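Flellum Community Help – Film, Television and Celebrity

Recording fees for a former sketch performer
Posted by Amerley Nyarko, 19 August 2026

Our society wishes to invite a retired television comedian, formerly of the sketch programme Gideo, to speak at its annual dinner. The agency, Tijani, has quoted a fee of 4,000 pounds.

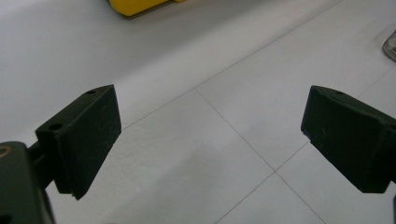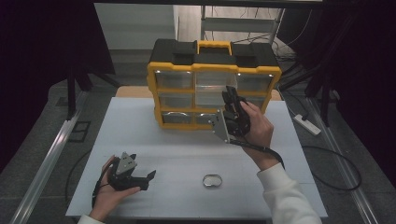
Does the quoted fee normally include permission to record the talk?

Recording is normally treated as a separate right and must be agreed in writing before the event. Agencies may charge a further sum for it, and the performer may refuse altogether. Members should ask for the permitted uses to be listed – for example, private viewing by members only.
Dinesh Bandara

We booked a comedian through another agency in June. The fee was 1,000 pounds and recording was a further 500. Travel was also extra, so do check that.
Gorosard

The agency's standard terms should be requested before any deposit is paid. Where clips from the original programme are to be shown at the dinner, permission must be sought from the company holding the rights. The performer cannot usually grant this.
Flellum Help Desk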